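Caring for Family Papers and Photographs at Home
Household Guidance from the Lillenley Family History Society
Revised Sun 28 January

Many members of the Society hold original certificates, letters, Bibles and photographs that have passed through several households. The following guidance has been prepared for those who wish to keep such items in good condition without professional equipment. It replaces the earlier leaflet on the same subject.

Choosing a place

Attics and basements should be avoided. Both are subject to wide changes in temperature and humidity, and damage may go unnoticed for years. An interior closet on a main floor is usually the best location in an ordinary house. Boxes should stand on a shelf, clear of the floor and away from water pipes, radiators and outside walls.

Sorting

Before anything is cleaned or moved to new folders, the existing order should be written down. Letters kept together in one envelope were often placed there by the person who received them, and the grouping may help to establish a date or a relationship. Members are asked to note the order in pencil on a separate sheet and to keep that sheet with the papers.

Rubber bands, paper clips and pins should be removed slowly. Where a clip has rusted to the page, slide a small piece of stiff plastic film between the metal and the paper on each side before easing the clip away. Adhesive tape should be left alone. Attempts to lift old tape nearly always take the surface of the paper with it.

Folded documents

A certificate that has been folded for a long period should be opened only as far as it will go without resistance. It may then be left under a sheet of clean blotting paper with a light, even weight on top. Brittle items should remain folded until advice has been obtained.

Photographs

Prints should be held by the edges. Names and dates may be written on the back in soft pencil, close to the border, with the print lying face down on clean paper. Ballpoint ink presses through to the image and should never be used. Albums with adhesive pages — the kind with a clear sheet over each leaf — should be photographed page by page before any print is lifted.

When scanning, 600 dots per inch is suitable for small prints and for any image that may later be enlarged. Keep 2 copies of every file, one of them outside the house.

Preparing the work surface 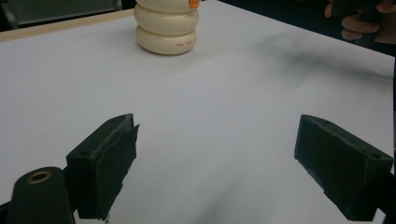 Papers should be handled on a large, clear table that has been wiped and allowed to dry fully. Hands should be washed and dried, and hand lotion should be avoided until the work is finished. A white tabletop is helpful in that loose fragments of dark paper are easily noticed against it, although it will also show gray smudges, and these should be removed before any document is laid down. Bottles of every kind belong on another surface while originals are out.

Family Bibles

A heavy Bible should be opened on supports, such as rolled towels placed beneath each cover, so that the spine is not forced flat. Pressed flowers and newspaper clippings found between the pages should be moved to separate envelopes, marked with the page at which each was found. Newsprint is acidic and will stain the facing page.

Further help

Questions may be addressed to Alcides Chambi, Records Secretary. Members with mold-damaged items should seal them in a bag and write before bringing them to the reading room. The next paper care session will be held in June and will be led by Magnus Guthrie. Places are limited to 13, and each member may bring up to 3 items for inspection.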